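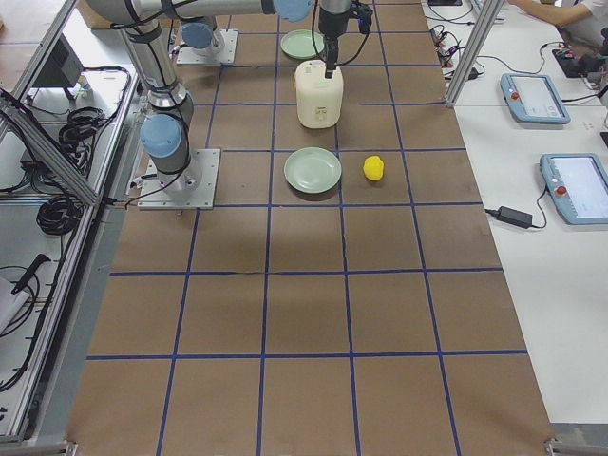 Unit 4: Contracting and Pricing for the Independent Coach

Handout to accompany the September lecture. Read with the Skilcombe case, which will be used again in Unit 5.

4.1 Scope of the agreement

A coaching agreement is a contract for a service. It does not promise a result. The client pays for the coach's time, preparation and skill over a stated period, and the wording should keep to that. Phrases such as "you will find your next role" or "guaranteed promotion" turn a service into a promised outcome and should be struck out of both the agreement and any sales page that leads to it.

The agreement should state at least the following: the parties; the number and length of sessions; the period within which sessions must be used; the fee and when it falls due; the notice needed to move a session; what is kept confidential and what is not; and how either side may end the work.

Where an employer pays, there are three parties. The coach owes the employer attendance data and an invoice. Anything further, including progress notes, passes to the employer only with the client's written consent, given before the first session. The Brito template (Appendix B) handles this with a separate page signed by all three.

4.2 Hourly fee and package fee

An hourly fee is simple to quote and simple to compare. Its weakness is that it prices contact time only. Preparation, written follow-up, rescheduling and invoicing are carried by the coach, and the amount is seldom known until someone keeps a log.

A package fee covers a fixed number of sessions and the work around them. The client knows the full cost at the start. The coach carries the risk that a client takes more time than planned.
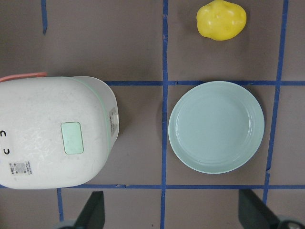 One objection to the package fee, raised in the discussion period, was that a client who stops after the second session has paid for work never done, and that an hourly fee is fairer for that reason alone. The objection has some force. It is met by the refund clause and not by the choice of fee. A package agreement should say what is returned if the work ends early, and should value used sessions at the single-session rate or at the package rate. Either is workable. Leaving it unstated is the usual source of dispute.

4.3 Worked case: Hurnia

Hurnia is a one-person practice in Mirnwood, working mainly with clients who are changing field. It sells one package of six sessions at £489. The stated price per session is therefore £81.50.

For one client, taken from enquiry to closing note, the practice logged 657 minutes. Of these, 166 minutes fell outside the sessions, mostly in email and in rewriting notes. Contact time was the remaining 491 minutes.

Income per contact hour: £59.76
Income per logged hour: £44.66

Both figures are before tax, insurance, supervision and room hire. The second is the one to use when testing whether a practice can support its owner. The first is the one most new coaches quote to themselves. Note also that the sessions ran to nearly 82 minutes on average, although the agreement gave no session length at all.
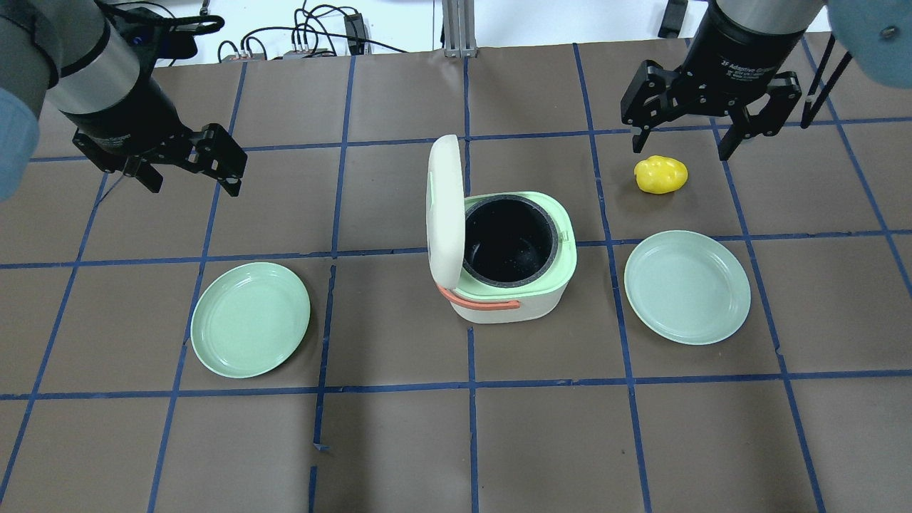 4.4 Controlling overrun

Overrun has two sources, the session itself and the messages between sessions. The first is dealt with by stating a length and by starting the closing review ten minutes before the end. The second needs a clause. Common forms are a reply within two working days, a limit on the length of documents reviewed, or no contact between sessions except to rearrange.

The Skilcombe agreement uses the second form. It allows one document per session, sent the day before, and treats anything further as a separate piece of work with its own fee.

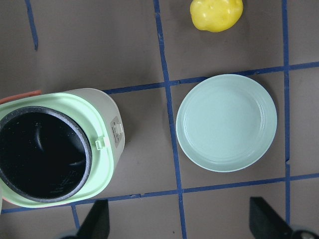 Whichever form is chosen, it should appear in the agreement and be read aloud at the first meeting. A limit introduced halfway through the work tends to be taken as a withdrawal of service, even where the client has lost nothing they were sold.

4.5 Raising the fee

Existing packages are honoured at the price agreed. A new fee applies to new agreements from a stated month, and renewing clients are told in writing before their last session. Discounts for renewal should be a fixed sum and should have an end date.

Preparation for Unit 5

Keep a time log for one client or practice partner, using the columns in Appendix A. Record contact and non-contact minutes separately. Redraft the Hurnia agreement to include a session length, a refund clause and a contact clause, on one side of paper.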